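Bretum student robotics project: progress report to the Sakwood fund
Second reporting period, ending October

1. Position at the end of the period

The project team is on the second of its three tasks, clearing litter from a floor into a bin. The first task, moving blocks between trays, was closed in the previous period and is not covered again here. Work on the second task took place in the Erunon practice room, with the two-armed robot, a lined bin and paper cups as the main items to be picked up.
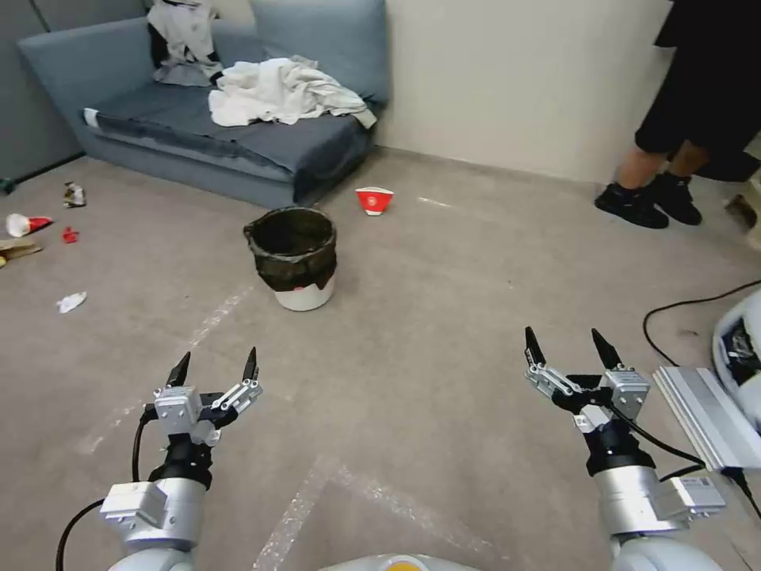
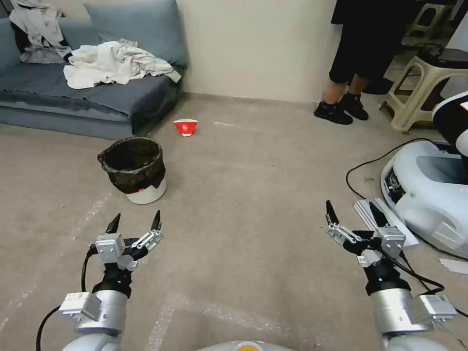

Practice area for the litter task: two grippers, the bin and a red and white paper cup on the floor.

Why was a lined bin chosen over a plain one?
The fund's assessors asked for a task that could be met in an ordinary home, and a bag folded over the rim is harder to work with than a hard edge. A gripper which comes in too low catches the bag and pulls it out of place. The students have to plan the height of the arm before the release, and this is part of what is marked.

2. Work done

Recording of practice runs began in the second week of term and continued to the end of the period. The target in the funding agreement was 1,004 recorded runs across all three tasks. The odd figure comes from the original application, in which four runs were set aside for checking the recording equipment. Those four are complete and will not be used for training.

For the litter task the share of the target is 300 runs. This share has been met. Runs were divided between the student groups by timetable slot, and each group logged its own start position, the items put out and the result. The logs are kept in the shared project folder, in the format agreed with Baird at the start of the year.

A run is counted as complete when the item is in the bin and the gripper has been opened and drawn back clear of the rim. Runs in which the item touches the rim and falls outside are kept in the record and marked as failed. The earlier draft of the agreement asked for failed runs to be deleted. This was changed at the request of the teaching staff, who use them in the weekly review.

The following changes were made to the method during the period:

Start positions are now drawn from a written list. Groups had tended to place the cup where the right arm could reach it easily, and the left arm was under-used as a result.

Soft items were added after the half-way review. Tissue and wrappers do not hold their shape when gripped, and the closing distance set for cups is too wide for them.

The rest period between runs was made longer for the student at the controls. Error rates rose towards the end of each slot under the old timing.

3. Student learning

Assessment is by logbook and a short practical test. All five groups handed in logbooks on time. The standard of the written work is uneven. Descriptions of what the arm did are generally clear, but reasons for a failure are often given in one or two words ("slipped", "too fast") with no mention of the angle or height of the approach. A marked sample page has been given out, and the logbook template now has a separate line for each.

The practical test asks each student to pick up one hard item and one soft item and put both in the bin without moving it. Students who had used the controls only for the block task found the change to floor height difficult, mainly in judging depth from the head camera view. An extra session on reading the camera view has been added to the timetable for the students concerned. It will be paid for from the existing teaching budget.

Several students have asked to work on the software side. The agreement allows for this in the third task only. The project lead proposes to bring it forward by 3 weeks, so that the groups concerned can begin sorting and labelling runs while the remaining recording is done. The fund's approval is requested in section 6.

4. Equipment

Both arms were in service throughout. One set of fingertips was replaced from the spares held on site, and a further set has been ordered. Cable routing along the arms is checked at the start of each slot, and the check is signed for on the sheet by the door.

The storage drive supplied for the first task is close to full. Litter runs are longer than block runs and take up more space. A second drive of the same type has been quoted for and falls within the equipment line.

5. Budget and risks

Spending is within the limits agreed for the period. The consumables line is slightly under, as cups and bin liners cost less than was allowed for. Room hire is slightly over, following two slots that were moved to the evening rate when the Erunon building closed early. No movement between budget lines is requested.

The main risk to the programme is room time. The third task, folding and putting away clothes, requires a larger clear area and a table of fixed height. The room can be booked up to the end of the spring term, but the booking for the term after has not been confirmed. If it is refused, the third task can be run in the Bretum teaching block with a shorter recording schedule, and the run target would need to be discussed again.

A second, smaller risk is student absence during the examination weeks. Slots in those weeks have been marked as optional and are not counted in the plan.

6. Decisions requested from the fund

Approval to bring the software work forward, as set out in section 3.

Approval to buy the second storage drive from the equipment line.

Confirmation that failed runs may continue to be kept and passed to Baird along with the complete ones. The wording in the agreement still refers to "successful runs only" in the annex, although the main text was changed.

7. Next period

Recording for the litter task is closed, apart from repeats needed where a log is missing. The practical test will be offered again to students who were absent. Setting up for the third task begins once the table has been delivered, and the first clothes runs will be logged on the revised template. Copies of the logbook template and the start position list are attached as annexes A and B.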